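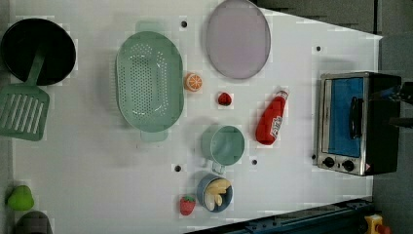 Doaa Cherkaoui
8/19/21

Arm build, part 2. The table is up at the shared shop and the arm is bolted down. I call it Sumo, after the way it shoved its first base off the bench in March.

Sumo runs on 69 lines of config and a lot of hot glue. The gripper pads are bike inner tube over printed fingers.

Everything it practices on is toy kitchen stuff. The pan is the hardest so far. The handle is short and the fingers want to close on the rim.

The strawberries are second. Small, red, and they roll if one finger gets there first. I slowed the close speed to 64 and they mostly stay put now.

The banana in the blue bowl is fine if it comes in from straight overhead. From the side it drags the bowl along.

Oven door: not yet. It can find the handle. It can't pull in an arc. It pulls in a straight line and the whole oven comes with it.

Younis says to clamp the oven. I would like to get the arc right first, then clamp it if I run out of patience.

Log is at 1132 grasps. I write down the misses too, with the object and which way it was facing.

Shoulder joint gets noisy when the arm reaches all the way out. I took the cover off and one screw had backed out. Thread locker on all of them tonight.

Next: colander to one side, plate to the other, without touching the ketchup bottle. Then back to the door.

Parts list goes up when I finish rewiring the elbow.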